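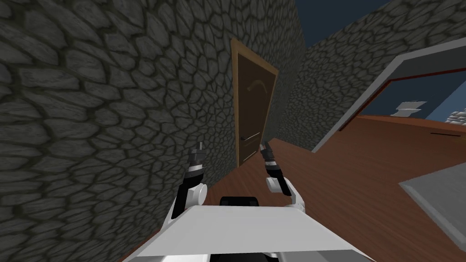

In January I finally took the bus to Verell, 40 minutes from Brestport, to see the old summer house of the Ravn family. They owned salt works and later two shipping lines, and for this house they hired a young architect who had built only a school before. The main rooms are closed now, but the garden side is open until four in the afternoon.

I liked the stable yard the most. It was added later by another office, Tenditz, and the roofs there are lower and more quiet. The family sold everything after 79 years, and the land was divided into small lots - you can still find one gate post between two garages. I paid 800 for the old guide book at the kiosk, too much maybe, but it has all the floor plans.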